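Flurnbridge Gets a New Translation of Tsegereda Wubshet's Stories
06/11/2020

Readers who have waited years for more of Tsegereda Wubshet in English finally have something to celebrate! Pernotness Press has brought out "The Salt Road Home," a collection of 27 of her short stories, translated by Mesfin Gebru, and it's a joy from the first page to the last.

Wubshet wrote most of these pieces in her thirties, while teaching school and filling notebooks at night. Only 2 of them had appeared in English before, both in a small magazine that folded long ago. The title story follows a mule driver who carries other people's letters and can't resist reading them (it's very funny, and then suddenly it isn't). "Grerkdale," the longest at 44 pages, is set in an invented mountain town where every family is suing its neighbors over the same well.

Gebru started on the book in February of last year and kept Wubshet's long, winding sentences whole, which gives the dialogue a wonderful breathless quality. He has also added a short essay on her life and a few pages of notes on songs and proverbs.

The first printing of 2,000 copies is already moving fast at the Moriarty Bookshop, where Gebru read two of the stories aloud to a packed room and stayed late to talk about them.

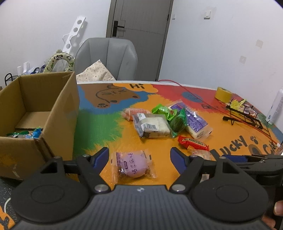
Will there be a second volume?
Gebru is already translating Wubshet's only novel, and Pernotness hopes to publish it once he has finished the notes.

Copies of the collection are also on the shelves at the Flurnbridge library.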